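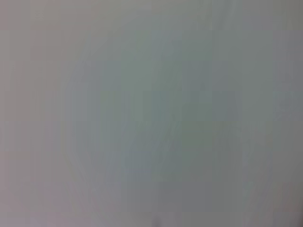
Postal vote forms for the Irkard council by-election have to be in by 5pm on the last working day of the month. If you've moved since the last election you need to register again at the new address first. The two forms are separate and the office won't chase you for the missing one.
14 shares

Three people are standing in Hutapea ward. Bernadette Mac Giolla held the seat until she lost it last time. Azlan Sembiring is the residents' association candidate. Aurelio Becerra is an independent and hasn't stood before.
9 shares · 3 comments

I've read all three leaflets. Most of the space goes on the bus cuts and the old Vosby site, so I'll stick to those.

Buses. The evening service stops after 6 and has done since the spring timetable. Mac Giolla wants the council to pay for a later bus. Sembiring wants the same but only on school days, which leaves out most people who work shifts at the hospital. Becerra says he would ask for passenger numbers before spending anything.
22 shares · 6 comments

I asked Becerra by email what number would be enough. He replied the same evening and said he didn't have one in mind yet. Fair enough, but I'd like to hear one before polling day.

Vosby site. The application is for 815 homes with one road in and out. Nobody standing supports it as it is. Sembiring wants it refused outright. Mac Giolla would accept fewer homes if a second road is built first. Becerra says the surgery has to come before the houses.
31 shares · 11 comments

Worth knowing that one ward councillor can't refuse an application. The planning panel decides, and whoever wins may not get a place on it. None of the leaflets mention this.
40 shares

Council tax hardly comes up. Mac Giolla has a line about keeping rises low. The other two say nothing at all - I've written to both and will add their answers if I get them.

The hustings is at the Methodist hall, 7.30pm. Syafiqah Mangundap is chairing. Questions go in on paper at the door, so write yours before you come or you'll be doing it on your knee like I did last year.
18 shares · 2 comments

Correction to the post on buses: Prasetyo Rondonuwu points out that Sembiring's leaflet says term time, weekends included. I read it as school days only. My mistake, he's right.
5 shares

Polling station for the bottom half of the ward has moved from the infant school to the bowls club. Check your card. Parking is poor, the side gate on the lane is quicker on foot. Bring photo ID.
27 shares · 4 comments

Last updated: June, after the bus correction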